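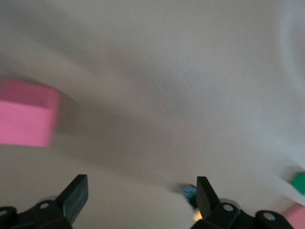
Catherine Gillies has opinions about blocks, and she would like it known that she came to them late. For most of her working life she ran the finishing side of a furniture workshop in Drenville, where a block was something you put under a short leg. Now she runs a play library out of two rooms above a former bank in Prirness, and can talk about foam for the length of a train journey. Bubblegum pink, she says, is the colour every parent claims to be tired of and every child under four goes to first. Set one down on a pale surface and it announces itself from across the room. "I did try to go tasteful," she says. "I bought a set in oatmeal. Oatmeal! They sat on the shelf for a whole winter like a row of unpaid bills."

The library lends toys the way other libraries lend novels, and with the same troubles over returns. Its catalogue runs to 800 items, if you accept her definition of an item, which allows a bag of farm animals to count as one thing but insists that a wooden train and its bridge are two. I ask who decided that. "I did, on a bad afternoon," she says, and pours the tea.

We are in the back room, where things come to be washed, mended and argued over. Most of the arguing is done by Rhodri Prosser, who taught infants for years and regards foam as a moral failing. He prefers hardwood. He likes the noise.

"A tower ought to come down with some consequence," he tells me, without looking up from a jigsaw he is checking for missing pieces. "With foam, it falls over and you'd hardly know. Where's the drama in that?"

"The drama is downstairs," says Gillies. "There's a solicitor under us."

The solicitor, I gather, has written more than once. The letters are kept in a biscuit tin. It was after the second of them that the hardwood sets were moved to the front room, which has a carpet, and the foam was given the run of the back.

Gillies' real complaint about foam has nothing to do with noise. It is the corners. Children bite them. They do it thoughtfully, she says, like people trying cheese, and a set that went out square comes home in January looking as if it has been kept with rabbits. She once charged families for bitten blocks and gave it up within a month, having found that the worst offender was her own grandson. These days a chewed block is retired to a crate by the door and handed to whoever asks. Hui-mei Lu, who restores chairs across the landing, takes most of them for wedging things. "They're better than anything I can buy," she says. "I just don't look at the toothmarks."

Cleaning is a subject on which I had prepared one question and received the better part of an hour. Warm water, a very little washing-up liquid, a cloth you don't mind losing. Never the machine. Somebody did use the machine, in the early days, and Gillies can still describe the smell. The blocks are then stood on end by the window until morning, and Prosser is forbidden to squeeze them.

"He squeezes them," she says.

"To see if they're dry," says Prosser.

"And then they're not square."

I ask what a child gets from a plain block that it doesn't get from one of the talking plastic kitchens in the front room, and for once the two of them agree. Prosser thinks it is the lack of instructions. Gillies puts it less grandly. "I've seen the same block be a bus, a sandwich and somebody's baby before eleven o'clock," she says. "The kitchen is only ever a kitchen. And it wants batteries."

The oatmeal set is still here, as it happens. It went out at last in the spring, to a couple with a very beautiful flat, and came back after a fortnight with every corner intact. Gillies gets it down to show me. She holds one up to the window, turns it over and puts it back on the shelf, a little behind the others.

"Not a mark on it," she says. "Poor thing."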